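Fedska rents the arms out by the week, and for 700 a week you get the arm, the software, and a man named Bongani Maluleke who picks up the phone. I wanted the arm. My sister Ayanda Makhubela wanted me to stop buying things for the shop, but renting isn't buying, so I signed on a Wednesday and had it running by four in the afternoon.

The shop is Starkby Toys, in case you've never been down that end of Jacobs Street (most people haven't!). We take in used wooden and plastic toys, clean them up, sort them and sell them again in bags. Sorting is the part that eats my evenings. I had 132 bags to fill before the end of November and two hands to do it with.

"Start small," Bongani told me on the phone. "Give it seven blocks and plenty of space."

"Seven? I've got crates of them."

"Seven," he said. "How's the lighting?"

I told him the lighting was fine – it was one tube and a window – and I screwed my good maple board down to the table and set out some stars and cylinders and a heart. Ayanda came down with her coffee and stood behind me.

"What's it doing?"

"Thinking."

"I could have done it by now."

"You could have done it any night since August," I said, and she laughed so hard she had to put the cup down.

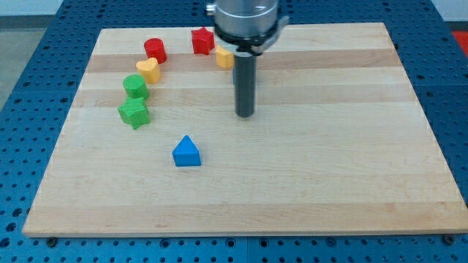 The software is called Cliltetti, and it has a little chime for when it's sure of something and a lower one for when it isn't. I heard a lot of the lower one that first night. It did not care for the blue triangle. I rang Bongani again and he asked me, very gently, if I'd pressed Learn or just Go.

I'd pressed Go.

So I pressed Learn, and we sat there on two upturned crates until past nine, my sister and I, listening to it work out the difference between a star and a heart. She started cheering for the high chime. Then she started guessing ahead of it, out loud, and getting cross when it disagreed with her.

"How much is a second week?" she asked me.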